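3.2 Workspace Rules for Shared Tabletop Cells

The rules below apply to any bench on which two arms work within reach of one another. They extend the cell checklist of Hegde and Lagman, which covers single-arm benches only. Each arm is fixed at the table edge, and its rest pose is recorded before objects are laid out. Cables must be routed so that no loop enters the grasp zone at any logged joint position. Tools with a metal tip are logged as class 2 objects and may be handled by one arm at a time. The second arm holds its pose until the first has cleared the shared zone.

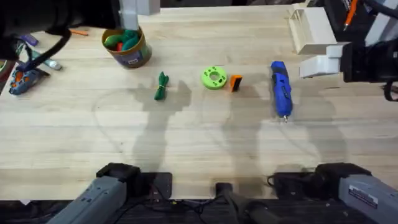

Figure 4. Two-arm cell with mixed objects on the tabletop. Fixed view.

Compliance was checked at the Kanska and Hillton sites in June. The log holds 2248 grasp attempts, of which 320 involved class 2 objects. Two raters, Guérin and Deschamps, marked each attempt against the rules without seeing the other's marks. They disagreed on 18 attempts, most of them over when the shared zone counted as clear. The wording was then changed to refer to the fingertips and no longer to the gripper body.

For class 2 objects, the approach must stop with the fingers open, and the tip position must be confirmed from the wrist view before closing. Powered hand tools are treated as live unless the operator has entered a lockout in the log. Closing on a bit or collet is recorded as a violation even when no damage results.

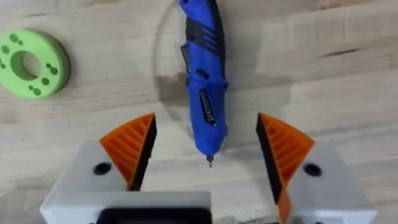

Finger pads are inspected at the start of each shift and replaced when the gripping face is torn. Debris on the table surface is noted but does not halt a run unless it lies under a planned contact point. Chauvin proposed a stricter limit, which we did not adopt because the raters could not apply it from the recorded views.

Related items
Lockout Logging for Bench Robots: A Field Guide
Rater Agreement in Manipulation Safety Audits
The Lurnness Cell Checklist, Revised
Cable Routing for Paired Arms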